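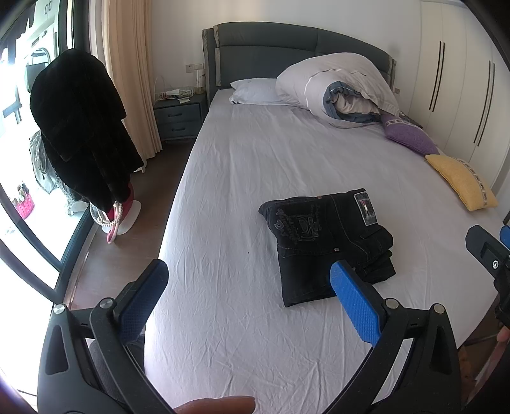
Visit report: open day at Drotholm, Kitville site

Haruna Noguchi and I went to the Drotholm open day on Oct 1, 2021. Drotholm builds laundry-folding cells for hotels and rental laundries, and we have been thinking of putting one in next year. The printed program was a talk, a floor tour and lunch. What most of us ended up discussing was the stoppage in the second hour, so most of this report is about that.

We signed in at the side entrance, got visitor badges and safety glasses, and were put in a group led by Mio Amano. The floor is smaller than I expected. There are 4 folding cells in a row, each behind a light curtain, with a steel bench at the front where the finished stack comes out.

Cells one and two were doing towels and pillowcases. They ran the whole time we were there. Towels are easy and the staff said so.

Cell three was set up for denim. The arm lifts a pair of jeans by the waistband, lays it flat, then folds it twice. It had done several pairs when it closed on the next one, pulled, and caught a rivet between the pad and the jaw. The jeans came up with one leg still clamped under the second arm. Both arms kept pulling. The waistband seam tore, and the rivet came off and hit the inside of the guard.

The cell should have stopped on its own. The grip force limit on the denim program is 70 newtons and the controller is meant to drop out above that. It didn't. Mio Amano pressed the stop button at the bench. The light curtain was never broken and no one was hurt, but two people in our group had been leaning over the bench to see better, and we were all moved back behind the yellow line afterward.

Kanako Ishida from the controls side came out and took questions, which I thought was decent of her. Her explanation was that the limit had been raised to 700 during a test on canvas bags and the setting had been carried over when the programs were copied. The screen showed the program name but not the limit, so the operator had no way to see it without opening a second menu. She said the limit will be on the main screen by November, and that copied programs will go back to the default force until someone signs for a change.

Haruna asked whether the arms check each other, so that one lets go if the other is holding. At present they don't. A cross-check is planned, no date given.

Cell three stayed locked out for the rest of the day with a tag on it. Cell four was not running at all.

After lunch Chiharu Amano gave the talk on maintenance. Pads are changed every 2000 cycles on towels, sooner on anything with metal on it. She passed around a worn pad with a groove where rivets had rubbed. I would have liked to hear how often they inspect them between changes, but we ran out of time.

For our own shop: I would not take the denim program yet. Towels, yes, if we get the force limits in writing and a guard on the bench side. Haruna has the price sheet. Parking was free, entrance on the river side.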